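7th April

Home from the open day at Bresine and my feet are killing me, but I want to get all this down before I sleep because it was so much better than I had let myself expect!

I've had the flyer on the fridge since November. Took the early bus out past Drollwood, 20 minutes late as usual, and walked up from the stop in a drizzle. They gave everybody a paper badge with a number on it at the door. Mine was 418, and I still have it stuck to my coat. Coffee was free, the doughnuts were gone by the time I found them.

The first hall was the big stuff. Palletizers, a conveyor that sorts parcels by weight, a welding cell behind dark glass with a line of kids pressed up against it. All very impressive and very loud, and I did the polite lap. The man at the welding cell had a good patter going and I learned more about wire feed than I will ever need. But I'd come for the back rooms, where Dundeck had the household benches, and I was through that door as soon as I decently could be.

It's quiet back there. You can stand close, and the people running the benches are the ones who build them, so you can ask dumb questions and get real answers. I asked plenty. Why two arms and not one? (One to hold, one to do, mostly, and also it's just how the person teaching it thinks.) How long does it take to learn a job? (Depends on the job, and she laughed when she said it.) Does it know what a glass is? That one got me a good ten-minute conversation about what "know" means, and I could have stayed for an hour of it.

They name their benches, which I loved. The one I spent the most time at is called Stan. Stan has a sign with a tally of practice sessions on it, and the tally stood at 99 when I came in. I hung on through a whole cup of coffee hoping to see it go over, then got talking to a retired dentist about grippers and missed it. Typical me.

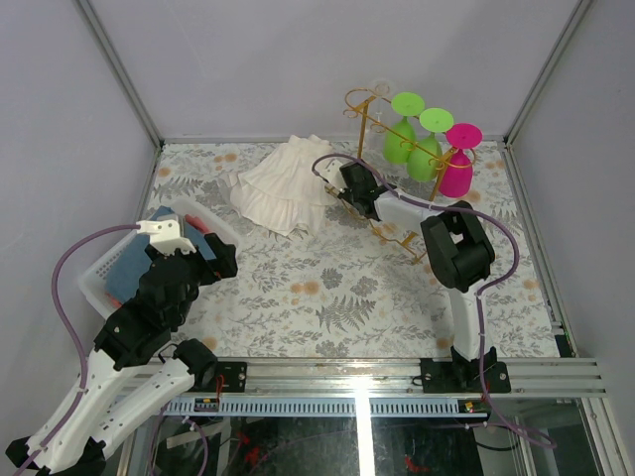 Stan's job is housework on a tabletop, and it's a harder job than anything in the big hall, I'm convinced of it. A parcel is a box. Laundry is never the same shape twice. I kept thinking about that white thing with all the frills, lying in a heap on the flowered tablecloth – where would you even take hold of it? I have blouses I can't fold myself! And then right next to it the wine glasses, upside down in a curly gold rack, two green and one magenta, plus a clear one at the far end that I could hardly make out against the wall. The dentist and I agreed the clear one must be the mean one. If my eyes slide off it, what chance does a camera have? The woman at the bench said see-through things are a headache for everyone in the business, and she said it like somebody who has had the headache personally.

I asked about the glasses being silicone. She said she'd like to try real ones some day, but she'd want a dustpan handy.

The talk at the end was seven people on folding chairs and me standing, and it ran over, and I didn't mind a bit. Slides were hard to read from the back. The best part was a long answer about why they keep clips of the failed tries as well as the good ones, and I wrote half of it on my badge sleeve and now can't read my own writing. Something about recovering from a slip. I'll look it up.

Missed the 7 o'clock bus by a minute and had to wait for the next one with wet shoes. Folded the towels when I got in and caught myself watching my own hands do it – left one pins, right one goes over. Need to write and ask whether Dundeck does school visits. Also buy milk.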